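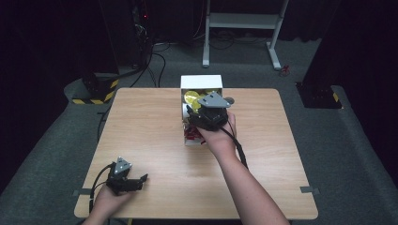
Gift boxes are one of my favorite things to pack, and I've packed a lot of them. Last July I helped with the summer fair in Farnotcombe, and we had 50 boxes to fill before lunch! You'd think you just drop everything in and shut the lid, right? Well, you can, but then the treats slide all over the place when somebody carries the box home. Look at the white box on the table. There's some red crinkly stuff at the front and shiny gold foil shapes up near the top, and both of them have something to teach us.

Let's start with the crinkly stuff. Take a flat sheet of paper and press your hand on it. It doesn't push back much, does it? Now scrunch it into a ball and squeeze. It feels springy! All those folds have little pockets of air between them, and the folds bend a bit when something bumps into them. So the paper takes some of the bump, and your cookie doesn't have to.

Shredded paper works the same way. My friend Waldemar Sikora once cut up a whole pile of old wrapping paper for me and got 427 strips out of it (yes, he counted). When we fluffed them up they filled a big bowl. When we pressed them flat they hardly covered the bottom - it was mostly air.

Now for the foil. Kitchen foil is a very thin sheet of metal. Bend it around a ball and it stays bent, but paper likes to spring open again. Foil is good at keeping air and light away from food too. And why does it sparkle so much when it's crinkled? Each tiny crease is tilted its own way, so each one bounces the light somewhere different.

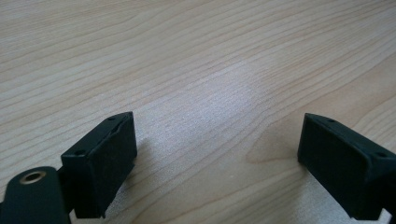

Wood grain on a tabletop. Can you find the wavy lines?

A smooth table like that is a great place to try packing for yourself. Find a small box, some scrap paper and a ball of foil. Put the foil ball in by itself, close the lid and give it a gentle shake. Hear it rattle? Now tuck scrunched paper all around it and shake again. Keep adding paper until the rattle stops.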